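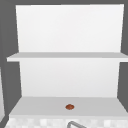 Rule nine was never meant for cases like run 42, Dagmar Gajdoš said, and if Ludmila held up the whole batch over it she would have to explain that to Filtthorpe herself.

Ludmila said she would. She had the code open on the other monitor, and she read the rule aloud over the phone. A put-away task shall be marked complete only when a reviewer who was not present can tell from the record what was moved and where it was left.

"It was left on the lower ledge," Dagmar said. "Anyone can tell that."

"And what is it?"

The line was quiet for a while. Ludmila could hear typing.

"It's a nut," Dagmar said.

"Eduard says bean."

"Then it's a bean. It's a simulated kitchen, Ludmila. No one is going to eat it."

She promised an answer by the end of the day and hung up.

Print this story | E-mail this story

Trillis had taken on the review work in the spring, when Hrubý decided that its kitchen arm should be checked by an outside office before it went into real homes. The job paid by the batch. Each run came in with a task line, a log and a set of stills, and the reviewer marked it complete, not complete or returned. Ludmila had marked more of them complete than she could remember. Cups, mostly. Nobody argued about a cup.

The task line for run 42 read: Put the item on the shelf. The log said: Item placed. Task complete. The object had no name anywhere in the file. It sat by itself on the ledge, red-brown and glossy, and the shelf board over it was bare.

Eduard Tóth came by with his coat on and looked over her shoulder.

"That's the shelf," he said, and pointed at the board. "The thing it's sitting on is more of a counter."

"So now we have two problems."

"You have two problems. I'm going to lunch."

She wrote them both down. What was moved. Where it was left. Then she went back through the code to see if it said what a shelf was. It did not. It had a page and a half on knives and a paragraph on hot liquids, and under small objects it said that anything a young child could swallow should be named in the log and kept out of reach. She had read that paragraph in training and had not needed it since.

She called Oľga Lukáč, because Oľga had worked on the Perell draft, and asked her what rule nine was for.

"Pills," Oľga said.

"It doesn't say pills."

"It used to. There was an early trial, before any of this was written down. A machine cleared a woman's counter at night and logged every item as item. She called in the morning to ask where her heart tablets were, and the office had a full record and couldn't tell her. They found them in the end. She was fine, but she'd missed her dose. So we wrote it with pills in it, and then somebody asked about hearing aid batteries, and somebody asked about earrings, and we took out the list."

"Would you return a run over a bean?"

"Is it a bean?"

"I don't know."

"Well," Oľga said.

Ludmila filled in the form after that. Under reason she put: The record does not name the object. The reviewer could not name it either. The task says shelf and two surfaces could be meant – the log should say which one was used. She read it over and took out the word "either."

The form was dated 16 November 2020 and it went to everyone on the batch list. Mawuli Gbeho at Filtthorpe was the first to write back. He asked how many other runs had the same kind of log, and she had to tell him she hadn't looked.

She looked. It took her until the cleaners came. There were 32 runs in the batch where the log said only item. In most of them the stills made it plain enough, a mug or a plate or a box. She had passed 10 of those herself the week before without reading past the last line.

She called Dagmar to tell her before she put it in writing.

"All of them?" Dagmar said.

"The ones that say item."

"Including the mugs."

"The rule doesn't leave out mugs."

Dagmar said the release had been promised for December and that she would now have to call Hrubý tonight. She asked whether Ludmila wanted to be on the call.

Ludmila said yes, and moved her chair closer to the desk, and started changing her own 10 to returned while she waited for the phone to ring.

Print this story | E-mail this story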